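The small business of wiping the table

There is a particular moment after supper, at 20 to eight in our house, when everyone has drifted off to the sofa and the table is left to whoever sat nearest the kitchen. I used to dread it. These days I rather look forward to it, and I have been trying to work out why.

Part of it is the table itself. We bought ours from Nestow when we moved to Brikamby, after 30 years of eating off a dark oak thing of my grandmother's that hid every crumb and never once looked clean. The new one is pale and plain, and it shows everything. A ring of tea at breakfast is still there at lunch, looking at you. I grumbled for the first month and then, without really meaning to, I became a person who wipes as she goes.

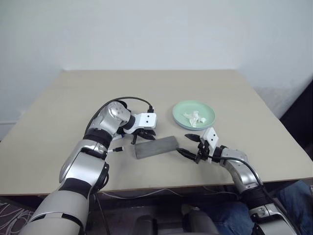 My method, if it deserves the word, is to leave the plates until last. Bits and pieces go on to a plate first – the used tissues, the olive stones, the corner of toast that somebody swore they would finish – and the plate becomes a sort of tray for all the rubbish, so there is only one trip to the bin. Then the sponge, barely damp, worked from the wall towards you. My aunt did it the other way about and was forever fishing peas out from behind the table with a ruler.

I am fussier about sponges than I used to be. The thick, blocky kind suits me best, because you can get the long edge of it flat against the table and push. I keep one for the table and one for the pans, and woe betide anyone who muddles them. The Sesside ones come in a packet of 24, which seemed a mad quantity to have in the cupboard until I found how quickly they go when there are children and poster paints about.

As for plates, the Miranda range in soft green was my one extravagance last January. A bit of colour is a kindness on a pale table, and a raised rim keeps the gravy where it belongs. I'd have bought the big serving dish as well, but it was 68 pounds and I put it back on the shelf. I do still think about it, mostly at Christmas.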